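Subject: Re: [thrifty-kitchen] What do you all wrap with?

Hi everybody,

Sorry to be slow, I had this half written in January and then the laptop went in for a new keyboard. I wanted to answer the plastic wrap question properly because I have Opinions, as my household will tell you at length.

Here's the bit I'm answering, trimmed down:

> We're a household of five and I swear we go through a roll of
> plastic wrap every couple of weeks. Half of it ends up in a
> ball in the trash because it stuck to itself before it ever got
> near the bowl. I've tried the supermarket one and the Drellico
> one with the little slide cutter (the cutter came off in my
> hand on day two). Is it worth buying the big rolls? Does
> anybody keep theirs in the freezer like my aunt swears by? And
> what do you do when you lose the end of the roll? I have one
> in the drawer right now that I can't get started at all and
> I'm about to throw the whole thing out.
>
> Also, if anyone has got away from plastic altogether I'd love
> to hear how, but please be gentle with me, I have three kids
> and a lot of half onions.

First, don't throw out the roll! Please. I've rescued so many of those. Take a piece of ordinary packing tape, three inches or so, fold one end over to make a handle, and press the sticky end down across the roll. Then pull up, quickly. If nothing comes, turn the roll a little and try again. Nine times out of ten you've gone past the end without knowing it, and it'll come up as a strip that widens out as you go. If it starts tearing into a ribbon, stop, go to the other side of the ribbon, and tape there instead. Don't use a knife. I used a knife once and cut through so many layers that the roll came off in little pieces until I gave up on it.

It's easier if you do this on a plain surface in good light. I put down a sheet of white paper on the table, mostly so the tape doesn't pick up crumbs (tape with crumbs on it is useless), and I've gotten in the habit of doing all my fussy little kitchen jobs on it. My current roll, from the Asian grocery next to the Zanetti bakery:
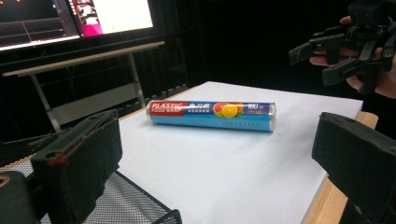

The food wrap I've been using lately, with the orange slice on the label

I picked it for no good reason except that I liked the fruit on it. It says 100 on the label, and I haven't measured what's in there and I'm not going to. What I care about is whether it clings to a glass bowl, and it does, nicely. On stainless steel it's so-so. On plastic tubs it's hopeless, but in my experience they all are, including the expensive ones, and you should be using a lid anyway.

Now, the freezer. Your aunt is right, at least in my kitchen. A roll that's been in the freezer for an hour is much better behaved coming off. It doesn't leap onto itself the second you look away. It warms up fast once it's over the bowl and then it clings the way it should. I keep mine in the fridge door, lying along the top shelf over the mustard, as a compromise, because our freezer is full of soup and I kept forgetting to take the roll out before I had wet hands. The fridge is maybe half as good as the freezer, but I use it more, so it wins.

As for big rolls - yes and no. I bought one of the catering ones from Kinska when my sister and I were doing food for a wedding, and it was a wonderful thing for that weekend. We covered 17 sheet pans and I never once had to hunt for the end. Then it came home with me and there was no drawer long enough, so it lived on top of the refrigerator, and every time I wanted to cover half a lemon I had to get it down with both arms like a baby. It lasted for ages. I was so glad when it ran out. If you've got a pantry with a deep shelf at waist height, go for it. If you've got a kitchen like mine, buy the small ones.

The slide cutters I can't help with. I had the same Drellico box and mine didn't survive a week either. What I do now is very low-tech: I pull out what I need, lay it over the bowl, press down the far side and both edges so it's anchored, and only then cut the near side with kitchen scissors. If the plastic is already stuck to something it can't ball up on you. I know some people will say scissors are one more thing to wash, but they hang on a hook by the stove and if they've only touched plastic I hang them right back up. One person on here (I won't dig through the archives for who, the search says there are 1,723 messages and I believe it) wets the rim of the bowl with a finger first. I've tried that and I can't say I see a difference, but it doesn't hurt.

Getting away from plastic: I'm most of the way there on some things and nowhere on others. What has stuck for me is

- a plate on top of a bowl. I'm embarrassed at how long it took me. It stacks, too, so you can put another bowl on the plate.
- half onions go cut side down in a jelly jar with a lid. Label the jar, or at least don't use that jar for anything else ever again. I mean it about the jar.
- bread dough gets a damp dish towel, or one of those elastic bowl covers like a shower cap. I got a set from Mernero and they've been through the wash more times than I can count. The smallest one has gone a bit slack.
- cheese gets parchment first and then whatever's handy around that.

Where I still reach for the roll is pie dough, because you can squash it into a disk right through the plastic, and anything flat going into the freezer. I freeze burger patties with a square between each one, and I haven't found a thing that replaces that for me. Waxed paper sort of works but it stuck to the last batch and I was picking bits off at dinnertime. Somebody else may have better luck, I'd like to hear.

Oh, and for the lunches, since you've got three to pack for: cut the sandwich, put it back together, and wrap it tight in one piece with the seam underneath. It holds together till noon and you use one sheet instead of two.

One question back to the list, while I'm here. Does anyone know how to get the cling off the *inside* of a drawer? I had a loose roll in there all last summer and there's a film of something where it sat, kind of tacky, and dish soap only moves it around. I've tried vinegar too. I'm a little nervous about anything stronger because the drawer's painted and I was the one who painted it.

Let me know if the tape works on your stuck roll, and whether it was the tearing-into-ribbons kind. I've got one more trick for those but it involves a toothbrush and takes some explaining.

Back to my soup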